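Speaker notes – After the flood: getting the Purmont claims paid
Kazimír Vrabec, October 21, 2022 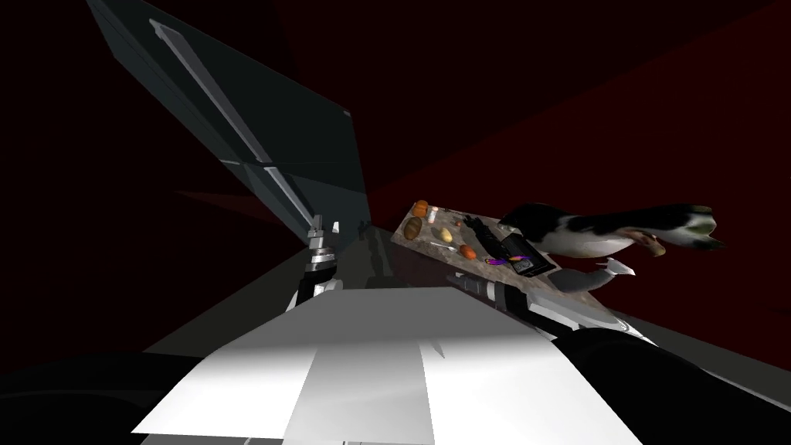 Start with the number. 307 claims from one night of rain, in a town where most people had never filed one before. Let that sit a second before moving on.

Thank the Ernetitz folks for the room and the coffee. Say hi to the Kurdale group in the back (they drove in this morning!).

Slide 2 – what went wrong first
The river came over at the low bridge and the storm drains backed up on Hamdy Street at the same time. Two kinds of water, two parts of the policy. Half the arguments we had that winter came down to which water got there first. Tell the story of the bakery: drain water in the cellar, river water in the shop, one claim form, three phone calls a day. I love this story, so keep it SHORT.

Slide 3 – the help desk
We set up in the school gym with folding tables and 17 people who knew how to read a policy. Go slowly here. People came in with wet papers in grocery bags and we sat down and read them together, line by line. That was the whole method, and I'm still so happy with how well it went.
Ask the room: who here has read their own policy all the way through? Wait for the laughs.

Slide 4 – early payments
The insurers agreed to send a first payment before the full inspection. 40 households had money before December. Credit where it's due – the adjusters worked long days and some of them slept in their cars. Don't get into the two disputed cases, they're still open.

Slide 5 – what I'd do again
Take photos before you clean up. Keep one notebook for every call, with the name and the time. Get one person in town to talk to the insurers every morning, same hour, same number. And please, put the renters on the list from day one! We forgot them for nearly a week and I still hear about it.

If there's time: the drain map. If not, skip to questions.

Likely questions
Who pays when the drain belongs to the town? (Depends on the upkeep records – point to the handout, page two.)
Can you claim for a shared wall? Yes, both owners file.
Will rates go up? I don't know, and say so.

Leave 100 handouts by the door. Sign-up sheet for the spring training goes around during questions – remember the pen this time.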